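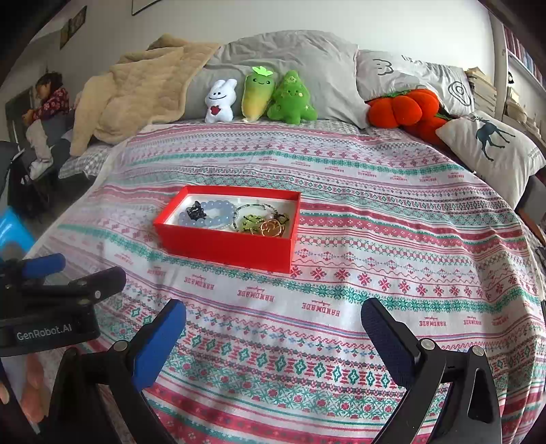 **Event Operations, Unit 11: Crowd flow at graduation ceremonies**

Reading: Czerwiński, chapters on entry and egress. Bring the Gondgate floor plan to class.

## 1. Terms

*Capacity* is the number of people a venue may legally hold. *Working capacity* is what remains after seats are removed for camera platforms, wheelchair bays, blocked sight lines and the platform party. Ticket allocation uses working capacity only.

*Arrival curve*: the share of guests through the doors, plotted against minutes before the start. Graduation curves are steep. Families travel together and wait for one another outside, so groups reach the door late and all at once.

## 2. Worked case: Gondgate Hall

Licensed capacity is 3000. The January ceremony lost 447 seats to staging and sight lines.

 3000 - 447 = 2553 working seats

Graduates sit in the same room and count against this figure. Subtract them before dividing the rest into guest tickets. Students often divide first, and the error carries through every later step.

Unused tickets should not be reissued on the day unless the door count is live. A count taken on paper at separate doors lags too far behind to be safe.

## 3. Doors and queues

- Separate graduates from guests before the first ticket check. Robing needs its own entrance.
- Keep the step-free route open through the whole arrival period – it is not an overflow lane.
- Measure flow per door. Bag checks usually set the rate, whatever the door width.
- Latecomers are held in the lobby and seated between name blocks.

Cosham and Witkowska differ on the last point. Cosham closes the doors during the procession only; Witkowska keeps them closed until the first speech ends. Either rule works if it is printed on the ticket.

## 4. Egress

Guests do not leave in the order they arrived. Most stop just outside the exit to find their graduate, and the queue backs up into the hall. Set the meeting area well past the doors and mark it by surname. The Levetti method (handout 2) releases rows from the back.

## 5. For next class

Redraw the Gondgate plan with one side door out of use. Show the revised guest route, the robing entrance and the meeting area. Label the direction of travel on every aisle.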